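Vusthorpe Robotics Club – parcel packing recordings, README

Last edited 07/08/2024 by Gisela Gallardo. Corrections to me or to Ermanno Sanna, at the club address.

Read this before you download anything. The first version of this file was written in January, mostly by people who were pleased with themselves, and it made promises the recordings don't keep. I have taken those out. What's left is duller and I think it's true.

What this is

A set of first-person recordings of people putting parcels into a plastic crate by hand, collected by the student club at Vusthorpe for the Fovlow challenge. Fovlow is the packing task in the student league: a pile of mixed post on the floor, one crate, two arms, and a judge with a stopwatch. Our entry is a two-armed machine called Tedesco. The idea was that Tedesco would learn to pack by being shown how people do it. Whether it has learned anything is dealt with under "Results, such as they are".

There are 31 recordings in the release. They were made by 7 club members. Most people did several and one person did far too many, so the set leans heavily towards how he packs. His sessions are marked in the index and you can leave them out.

The task

Each recording starts with the pile on the floor and the crate beside it. The packer kneels or crouches, picks things up and puts them in the crate. The only rules given were:

Use both hands where it feels natural.
Boxes may go on any side.
Don't throw.
Stop when you think you have finished.

That last rule was a mistake. Some people thought they had finished when the floor was clear, others when the crate looked full, and one stopped when the bus was due. We don't have a reliable end marker, so please don't use recording length as a measure of skill. I have already seen one poster that did.

The parcels

Small cardboard boxes and plastic mailers, the sort that online orders turn up in. The mailers are the whole point. Any gripper that can close can manage a cardboard box if the box is where you think it is. A shiny bag with something soft in it has no proper edges, slides over its neighbour and looks different every time you let go of it. 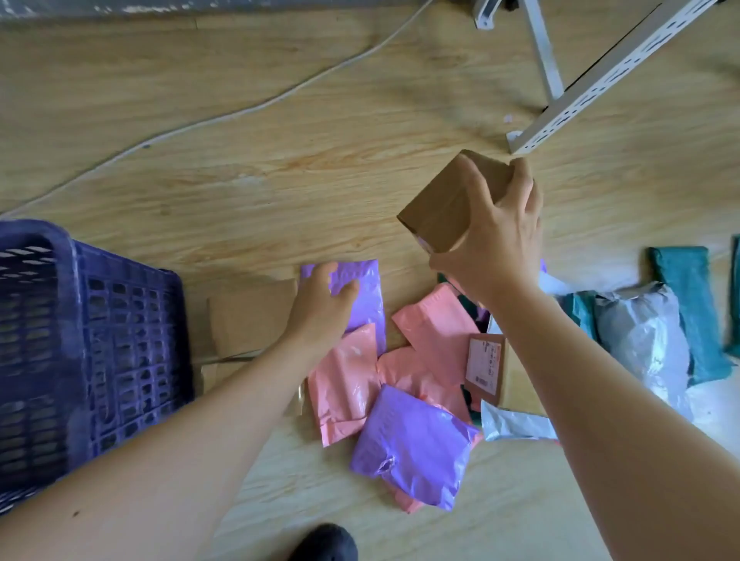 People cope with this without thinking, which makes them poor teachers. Ask a packer why one hand went flat on a bag while the other was busy with a box and you'll get a shrug, or a reason made up on the spot. I tried to collect spoken comments for the first few sessions. They are in the notes folder. I would not build anything on them.

Colours are a problem too. The mailers come in a handful of pastel colours and the floor is pale wood, so a lazy model can do well at finding mailers by looking for anything purple, pink or green. Ermanno proved this by putting a pink cushion on the floor, which our detector called a parcel with great confidence. If your numbers on this set look wonderful, try a cushion.

How it was recorded

Camera at head height, looking down and forward, so that the hands come up from the bottom of the view. Sound was recorded and has been stripped. Packers were asked to keep their sleeves up, partly for the hand tracker and partly to stop cuffs hiding the wrists. The hand tracker was Gelline, which one of last year's members wrote and which is now looked after by whoever complains about it most.

There is no depth channel. The January README said there was. It was planned and the sensor never arrived.

All recordings were made in one room, on one floor, in whatever daylight there was. There are bright patches on the boards that move from session to session, and the plastic throws highlights that the tracker sometimes takes for fingertips. I have left these in. A competition hall will have worse.

What's in the folders

recordings – the video, one file per session, numbered in the order they were copied over and not the order they were made. Sorry. The real order is lost for the early ones.

hands – Gelline output for both hands, in plain text. Left and right are swapped in 3 files. They are flagged in the index. Don't correct them twice.

labels – for each pick, the start, the end, which hand, and whether the thing picked was a box or a mailer. Two people labelled everything separately and then argued. Where they still disagreed, both answers are kept. Picks involving both hands are the worst: one labeller counted a steadying hand as part of the pick and the other didn't.

notes – session notes in the packers' own words, from useful to abusive.

splits – the training and test split used for Fovlow. We used 80 per cent of the picks for training, divided at random, and this is wrong, as explained next.

Known faults

The split. Picks from the same session ended up on both sides of it, so the test portion contains the same pile, the same hands and the same light as the training portion. Scores on it tell you very little. I asked for it to be replaced with a split by packer, and the answer was that our entry form already quoted the old score. The old split is kept so that people can check that score. Please make your own.

One crate type. Everything was packed into ventilated plastic crates, and we have nothing with a lid, a flap or a solid side. The slots in the sides matter more than we expected, as the floor shows through them and our edge finder was happy to treat that as more crate, or less crate, depending on the day.

No heavy items. Nobody strains at any point, so there's nothing to learn here about weight. Two-handed lifts are habit.

No failures. Dropped parcels were cut out of some early sessions by someone who thought they looked untidy. I have asked for the originals twice. A set of packing recordings with the fumbles removed is a bit like a driving lesson with no junctions, and if you only keep one complaint from this file, keep this one.

Shipping labels. Some parcels still carry their labels, and the codes on them can be read in places.
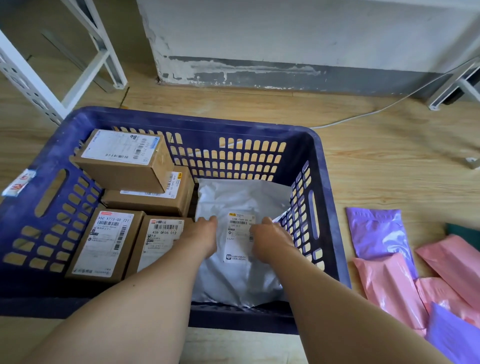
The packing style varies less than you'd hope. Boxes tend to be pushed together on one side with the soft stuff filling whatever is left, and then there is a lot of pressing down. It's a sensible way to pack. It also means that a model trained on this set may know one answer to the problem and no others, and give it no matter what the pile looks like. We argued about whether to ask packers to do it differently on purpose. Ermanno thought that would be teaching bad habits. I thought it would be teaching habits, plural. It was left as it was.

The pressing has its own trouble. A hand resting on a bag and a hand pushing a bag down look the same to a camera, and we have no force readings at all. The labels have a "press" tag in some sessions. It is the labeller's opinion and should be treated like one.

Results, such as they are

The entry form says Tedesco "learned to pack from human demonstration". I was in the room and I would put it more carefully. The part that chooses what to pick next was trained on these recordings. The part that moves the arms was written by hand over several long evenings, and so was the part that decides where in the crate to put things. When we swapped the trained chooser for one that simply took the nearest object, nobody watching could tell which was running, including the person who trained it.

The chooser does seem to prefer boxes first. So do most of our packers. That might be learning, or it might be that boxes are easier to detect and so get offered up more often. We haven't run the test that would separate the two. It wouldn't take long and I'd be glad if a new member took it on in the autumn.

On mailers the machine is poor. It pinches, lifts, and quite often comes up with nothing. More recordings won't fix that, in my view. The hands in these videos have skin on them and ours have rubber pads from a hardware shop.

Should you use it?

For looking at how people use two hands together on soft packages, yes, it's decent, and the hand files are better than I expected once the swapped ones are put right. For practising label checking with a class, yes. For training something you intend to run near a real parcel, no. For comparing your method with ours, please don't, until there's a proper split.

Consent and terms

All packers were club members and signed the club form. Free for teaching and student projects. If you show clips in public, blur any shipping label that can be read. Anyone who recorded a session can ask for it to be removed, and we'll remove it and renumber nothing.

Still to do

Split by packer.
Get the uncut early sessions back.
Record the same pile with different crates.
Sleeves down, at least once.
Write down the order of sessions as they happen – Ermanno has bought a notebook.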